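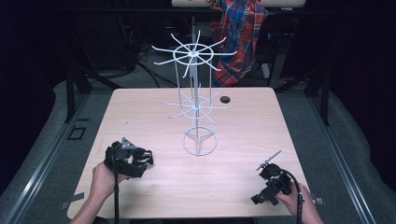
Figure 4. Operator position at the demonstration table, one hand-held gripper in each hand, display rack near the middle of the table.

Home | Manuals | Plisell Bench | Visitor Days | Support
3 min read

4. Setting Up for a Demonstration or Open Day

This section applies to sites that show the Plisell two-handed bench to visitors. It assumes that the bench has been installed according to Section 2 and that the presenter has completed operator training. For routine work without an audience, use Section 3.

4.1 Preparing the table

1. Clear the tabletop of tools, paper and drinks.
2. Stand the wire display rack near the middle of the table, with its base ring flat on the surface. The rack should stand upright without support.
3. Check that both grippers can reach the upper arms of the rack from the operator position. If they cannot, move the rack toward the operator – do not lean over the table.
4. Lay each gripper cable so that it hangs freely toward the operator. The cables must not cross each other.

CAUTION: The ends of the rack arms are narrow and close to face height for children. Visitors must remain behind the floor line whenever the rack is on the table.

4.2 Checking the grippers

1. Pick up one gripper in each hand and hold them low, on either side of the rack.
2. Open and close each gripper fully, four times. Movement should be even, with no clicking.
3. Confirm on the presenter screen that both grippers are listed as ready. If code 2581 appears, put both grippers down, wait for the code to clear, and repeat step 2.

NOTE: Code 2581 means that one gripper was moved before the other had been detected. It does not indicate a fault.

4.3 Running the demonstration

1. Explain to visitors what will be attempted before starting. The standard program is to hang light items on the rack and remove them again.
2. Begin with the lower tier. Its arms are shorter and easier to approach.
3. Continue to the upper tier. Turn the rack by hand between attempts if the operator's reach becomes awkward.
4. Keep each run to 300 seconds or less, and rest both hands before the next one.

Do not hang anything heavier than a light shirt on a single arm. The rack may tip.

4.4 Visitors at the controls

Guests may try the grippers only with the presenter beside them. One guest may hold the grippers at a time. At the October open day in Leddale, Naima Soliman asked each guest to practice with empty grippers before approaching the rack, and this procedure has been adopted for all sites.

4.5 Closing down

1. Place both grippers on the table and end the session on the presenter screen.
2. Coil the cables loosely – tight bends shorten their life.
3. Enter the number of runs in the site log. Grippers are due for inspection after 2000 runs.

Questions about visitor days should be addressed to Lefteris Xenos at the Diltden office.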